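Gostent household chores trial
Progress report for March, Drindcombe site

What we were asked to find out

You are paying for an answer to a plain question: can a two-armed machine do the dull jobs in a home or a small shop well enough that someone would leave it to get on with them? Our answer this month is much the same as last month's. It can do parts of a few jobs, slowly, with a person close by. We would not yet put it in front of a paying customer.

Work done

The arms were set going on the table-clearing job, using the Paiva control software throughout. The job is simple to describe. Small things are left about on a table top and the machine has to pick them up one at a time and put them where they belong. A person does it without thinking.

Over the month we ran 60 full attempts, and the machine finished 14 of them with no help. Most of the rest stopped at the picking up. Flat things are the worst by a long way. A card lying flush on a table gives the fingers nothing to get hold of, and the machine will pinch at the same spot again and again until someone steps in. Upright boxes go much better, provided they are not too close to the edge. 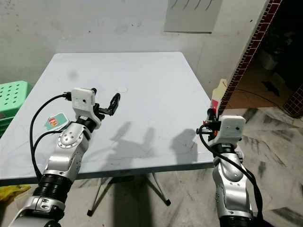 Table job at Drindcombe: what looks like a box or packaged item at the right-hand side, card still lying flat.

Speed remains poor. A good run takes some eight minutes for a job a shop worker would do between customers. The supplier's sales sheet promises "near human pace", and we have seen nothing at Drindcombe to back that up. We have asked them which tasks they timed and on what sort of table, and have had no reply.

The Gramer shelf-stacking job was tried for 2 days and then put off. The arms could lift the packets well enough but left them facing all ways, and straightening them by hand took longer than stacking them from scratch.

Money and time

Spending is within the sum agreed. Staff hours are over, nearly all of it spent watching the machine and putting things back for the next attempt. Please bear this in mind when reading any claim about labour saved. At present the trial uses more labour than the chores would.

Next month

We will carry on with table clearing and try softer finger pads for flat items. We do not want to add folding of clothes, as the plan has it, until the simpler job works at least half the time. If the board would still like folding started on schedule, please let us know by the first Tuesday so we can book the hours.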